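卡片收纳盒

分享 38　评论 13

卡片收纳盒，又称卡片整理盒、分格卡片盒，是用于存放、分类和取用纸质卡片的敞口或带盖容器。其容纳对象包括明信片、贺卡、名片、索引卡、学习卡片、照片卡及各类印刷小件。一般意义上的卡片收纳盒以内部隔板划分空间，卡片依尺寸或类别直立、斜靠或平放于各隔间之中。该类器物多置于桌面、柜台或书架，属文具与家居收纳用品的交叉门类，在零售陈列、图书资料整理和手工制作领域亦有使用。

名称与范围

汉语中对此类器物并无完全统一的称谓。文具行业习惯称“卡片盒”，家居用品行业多称“收纳盒”或“整理盒”，展陈与零售行业则常使用“卡片架”“明信片架”等名称。严格而言，“盒”指四周有围板、底部封闭的容器，“架”指以支撑结构为主、侧面可不封闭的器具。两者之间存在大量过渡形式，例如前壁低矮、后壁较高的斜口分格盒，兼有容纳与展示的作用，在不同目录中可能被归入不同类别。

图书馆所用的目录柜与卡片收纳盒关系密切，但通常另列条目。目录柜为成套抽屉式家具，抽屉内设有贯穿卡片下部圆孔的金属杆，以防卡片被抽出或错放。卡片收纳盒体量较小，可整体搬移，一般不设穿杆。仅供收集游戏卡牌的密封卡盒、卡套和卡册，因保护要求不同，亦常作单独讨论。

沿革

以大小一致的纸片记录并排列资料的做法，在近代学术与图书馆工作中逐渐普及。卡片可以随时增补、抽换和重新排序，适合处理不断变动的资料，由此产生了对专用容器的需要。早期容器多为木制长盒，宽度略大于卡片，盒内以带凸耳的导卡分隔，使用者由导卡上的字母、数字或主题词查找所需卡片。办公用品行业兴起后，木盒之外又出现了金属盒与纸板盒，规格也趋于统一。

明信片的流行使收纳对象由文字资料扩展到图像印刷品。书店、邮政代办处、车站售货处等场所需要同时陈列多种图案，以多格容器直立摆放的做法因而得到采用。与资料卡片相比，明信片正面印有图画或照片，出售时要求图案易于辨认，这类容器遂发展出前低后高、隔间浅而宽的形制。

计算机普及以后，资料检索用的卡片盒在办公场所显著减少。在家庭、学校和小型商业空间中，卡片收纳盒仍有稳定用途，其功能重心由检索转向整理、展示与保存。手账、手工贺卡、语言学习卡片等活动的开展，也使小型桌面卡片盒重新进入文具零售渠道。

Mac Giolla 地方印刷品陈列室在其藏品说明中，将馆内的木质卡片容器分为“检索用”“陈列用”“家用”三组。检索用容器长而窄，隔板少；陈列用容器短而宽，隔板多；家用容器则形制不一，不少由原有的茶叶盒、文具盒改制而成。该分类着眼于使用方式，对材料与年代不作区分，后来被若干介绍桌面收纳的小册子沿用。

结构

卡片收纳盒由底板、围板和隔板三部分组成，部分产品另有盖板、标签槽、提手或防滑脚垫。

底板承受卡片的全部重量，须保持平整。底板若出现翘曲，直立卡片的下缘不能均匀着力，久置后易向一侧弯曲。小型木盒的底板通常嵌入围板下部的槽口，或直接胶合于围板底缘。嵌槽做法可容许板材随湿度变化而略有伸缩，胶合做法工序较少，适用于尺寸稳定的人造板材。

围板包括前壁、后壁与两侧壁。前壁的高度决定卡片的可见程度：前壁越低，露出的图案或文字越多，卡片向前倾倒的可能性也随之增大。后壁一般较高，用作直立卡片的靠背。侧壁可为等高，也可由后向前逐渐降低，形成斜线或弧线轮廓。部分产品在前壁中央开设半圆形或方形缺口，便于手指自下方推起卡片。

隔板为卡片收纳盒的主要功能构件，用以划分类别并限制卡片的移动。隔板有固定式与活动式两种。固定式隔板以胶合、榫接或插槽方式与围板相连，强度较好，同时对围板起加固作用；活动式隔板可沿槽口移动或取出，适合存放尺寸不一的卡片。隔板的高度可以与围板齐平，也可以高出围板，后者便于在其上端粘贴分类标签，并能为较高的卡片提供侧向支撑。
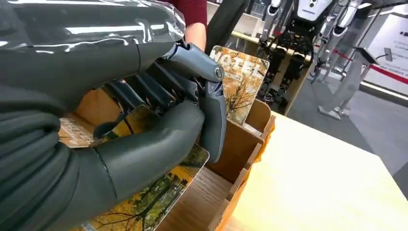

浅色胶合板卡片收纳盒，盒内以薄隔板分为数格，后部隔间中直立的卡片印有秋季树木照片。

隔间的排列方式可分为单列式、并列式与多排式。单列式隔间由前向后依次排列，形似文件抽屉，适合按顺序检索。并列式隔间左右相邻，各格地位相同，适合存放互不相属的类别。多排式兼有前后与左右两个方向的划分，单位面积内可容纳的类别最多，但前排卡片可能遮挡后排，因此后排隔间往往加高，或将底部垫起，形成阶梯状布局。

材料

木材是卡片收纳盒的传统材料，实木与人造板均有采用。实木盒质地坚实，可反复打磨修整，但宽板受湿度影响较大，薄隔板若以实木制作，须注意纹理方向。胶合板由多层单板交错胶合而成，各方向尺寸变化较为均衡，在厚度较小时仍能保持一定强度，适合制作分格较多的小型容器。浅色胶合板表面可见自然木纹，常作清漆、木蜡油涂饰或素面处理。

中密度纤维板表面均匀，便于贴面与喷漆，价格较低，缺点是边缘吸湿后易膨胀，且握钉力不及胶合板。竹材硬度较高，多以拼板形式使用，常见于同时出售竹制餐具与文具的厂商。

塑料盒以注塑或板材热弯方式制成。透明塑料便于从侧面观察内容，清洁也较方便，表面则容易产生划痕和静电，静电吸附的细尘可能转移至卡片。金属盒多用薄钢板或铝板，耐用而重量较大，边缘须经卷边或打磨处理，以免割伤使用者或刮损卡片。纸板盒重量轻，可折叠运输，适合短期存放与邮寄包装，其耐潮与承重性能有限。用于长期保存照片或具有收藏价值的印刷品时，宜选用无酸纸板，并避免卡片与未经封闭处理的木材表面长期直接接触。

规格

卡片收纳盒的内部尺寸取决于所容卡片。设计时通常先确定卡片的长、宽与横竖方向，再于宽度方向留出余量，使手指能够夹住卡片两侧。余量过小，卡片取放时与隔板摩擦，边角易起毛；余量过大，卡片在格内歪斜，叠放的边缘不能对齐。隔间进深则由预计存放的数量与纸张厚度决定。厚卡纸、覆膜卡片和带有立体装饰的手工卡片所占空间明显大于普通印刷卡片，不宜以张数直接推算。

Stuletti 文具目录以单格容量标示产品规格，小格以容纳50张普通明信片为准，并注明该数值按未装封套的卡片计算。Sekex 则在其桌面收纳系列中采用外形尺寸编号，同一编号的盒体可以并排拼接，隔板另行出售。两种标示方法各有便利：前者使购买者易于判断容量，后者有利于与抽屉、搁板等既有家具配合。

用于零售陈列的大型分格架容量较高，Henen 书店陈列手册所载的落地式分格架可存放1,000张卡片，其单格深度仍与桌面产品相近。手册说明，增加总容量应以增加隔间数目为主要途径，单格过深会使后部卡片长期不被翻动，图案因受光不匀而出现色差。

制作工艺

木质卡片收纳盒的制作包括下料、开槽、打磨、组装与涂饰等工序。

下料时，前后壁与左右侧壁应分别成对裁切，以保证高度和长度一致。隔板数量较多时，宜将同规格板材叠合后一并修边。胶合板在锯切时表层单板可能沿锯路撕裂，可在锯路处预先划线或粘贴纸胶带，并选用齿数较密的锯片。采用激光切割的板件尺寸精确，切口呈深褐色，是否打磨去除视外观要求而定。

隔板与围板的连接以插槽最为常见。槽宽应略大于隔板厚度，为涂层和胶液留出空间。纵横隔板交叉之处多采用半口搭接，即在两块隔板上各开一道深度为板高一半的缺口，相互扣合。半口搭接无须钉件，拆装方便，交叉处上缘可保持平齐；缺点是缺口底部截面减小，薄板受侧向压力时容易由此断裂。

围板转角的连接方式有平接、槽接、指接与斜接。平接工序最少，依靠胶与细钉固定；指接胶合面积大，强度较高，转角处露出交错的端面；斜接可隐藏端面，外观整洁，对角度精度要求较高。教学用木工作业常选择指接或平接，以便初学者观察构件之间的关系。

组装前应先行试装，检查各隔间是否方正，并以实际卡片放入测试。胶合后用夹具固定，溢出的胶液须在凝固前擦净，残留于隔间内角的胶块会顶起卡片下缘。打磨宜在组装前完成大部分，组装后仅作局部修整，狭窄隔间内部在组装后难以施工。

涂饰应选择干燥后无黏性的材料。涂层未充分固化即放入卡片，可能造成覆膜面粘连或纸面沾染气味。盒底可粘贴毛毡或软木垫，以减少滑动并保护桌面。

分类与排列

卡片的分类方法因内容和用途而异。资料卡片多按字母、音序、笔画、编号或主题排列；学习卡片可按掌握程度划分，使用者复习后将卡片移入相应隔间；明信片与风景卡片常按地点、季节、主题或出版系列归类；往来贺卡则多依年份或寄信人整理。

风景类卡片按季节划分时，春花、夏景、秋叶、雪景等图案各占一格，颜色相近者集中存放，远看易于识别。其不足在于同一地点的卡片可能分散于不同隔间，检索地点时须逐格翻阅。按地点划分则与此相反。收藏数量较多者可先按地点分盒，再于盒内按季节分格，并以导卡标明层次。

成套出版的卡片宜保持原有顺序。同一系列的卡片往往采用统一的字体、标题位置和色调，正面大字标题多位于上部，直立放置时即使下部被前排遮挡，标题仍可露出。图案说明、出版信息等小字通常印于边角或背面，不适合作为陈列状态下的识别依据。若仅能依赖小字区分，应另设标签。

导卡为插入卡片之间的厚纸片或薄塑料片，上缘有凸出的标签耳。标签耳的位置宜左右错开，以免相互遮挡。小型分格盒由于隔间本身已有分类作用，导卡可以省去，或仅在容量较大的隔间中使用。

放置与取用

直立放置是卡片收纳盒中最常见的存放方式。直立时，卡片占用的桌面面积较小，单张抽取不必移开其他卡片。格内卡片数量不足时，卡片会逐渐后仰或滑倒，可加入厚纸板作为支撑，或将活动隔板前移。格内过满则使卡片相互挤压，抽取时容易带出邻近卡片，一般以能够用手指前后拨动为宜。

斜放多见于陈列用途。卡片倚靠后壁或隔板，正面略向上仰，便于站立者观看。斜放卡片的下缘须有前挡，防止向前滑移。卡片偶有横斜于隔间之中或跨于隔板之上者，在频繁翻取的公共场所尤为多见，整理时应逐格扶正，并检查边角有无折痕。

平放适用于纸质柔软、尺寸特殊或表面有凸起装饰的卡片。平放时下层卡片承受上层重量，且取用下层须先移开上层，因而不适于经常检索的内容。

取用卡片时，宜以拇指与其余手指分持卡片前后两面或左右两侧，向上平稳提起。只捏住一角抽拉，易使该角弯折。放回时应使卡片下缘先触及底板，再松手靠置。带有光面覆膜的卡片容易留下指印，取用者可执其边缘。

保存与维护

纸质卡片对光线、湿度和灰尘较为敏感。阳光直射可使油墨褪色，其中红、黄色系在部分印刷品上变化较为明显，以红叶、黄叶为题材的卡片长期露置后，常与未受光的同版卡片呈现差别。敞口收纳盒因此不宜置于窗台。若须在明亮处陈列，可定期调换前后位置，使各卡受光时间相近。

湿度过高时，纸张吸湿变形，覆膜卡片因正反两面伸缩不同而卷曲；木质盒体亦可能膨胀，使活动隔板卡滞。湿度过低则使薄木隔板收缩、松动。存放地点应远离水槽、加湿器、暖气和空调出风口。梅雨季节可将卡片移入带盖容器，并放置适量干燥剂，干燥剂不应直接接触卡片。

敞口盒的清洁以软毛刷除尘为主。清洁前先取出卡片，按原有顺序分组放置，再由上至下刷去隔板和围板上的灰尘，最后清理底部角落。素面木盒不宜用湿布反复擦拭，局部污渍可用细砂纸顺木纹轻磨。塑料盒可用清水或中性洗涤液洗净，完全晾干后再装回卡片。

隔板松动时，应先清除旧胶和木屑，再施以少量木工胶并夹紧。插槽磨损过大者，可在槽内粘贴薄木片修补。胶合板边缘出现分层时，应及时补胶，以免翘起的单板刮伤卡片。

应用领域

在家庭中，卡片收纳盒用于保存贺卡、明信片、照片和菜谱卡片，也可兼放信封、书签、便笺及小张贴纸。将不同物品混放时，宜把带有金属夹、磁铁或黏胶的物品另置一格。

在学校和幼儿教育机构中，分格盒用于存放识字卡、算术卡和图片卡。供儿童使用的盒体应边角圆滑、重心较低，隔间开口以儿童手部能够伸入为准。图片卡的归格练习本身亦可作为分类教学的内容，教师通常在隔间外侧贴以颜色或图形标记。

在零售与服务场所，卡片收纳盒用于陈列待售明信片，或放置名片、活动单页和会员卡。柜台用盒以少量隔间、低前壁为宜，便于顾客自行取阅，也便于店员判断何时需要补充。

在资料整理和手工工作中，卡片盒常作为临时分拣工具。操作者将未分类卡片置于一侧，逐张辨认后放入相应隔间，待全部分拣完毕，再转入长期存放的容器。此类用途要求盒体稳定、隔间入口宽敞，对外观和防尘要求较低。

相关条目

索引卡　明信片　目录柜　导卡　文件架　胶合板　半口搭接　桌面收纳

分享 38　评论 13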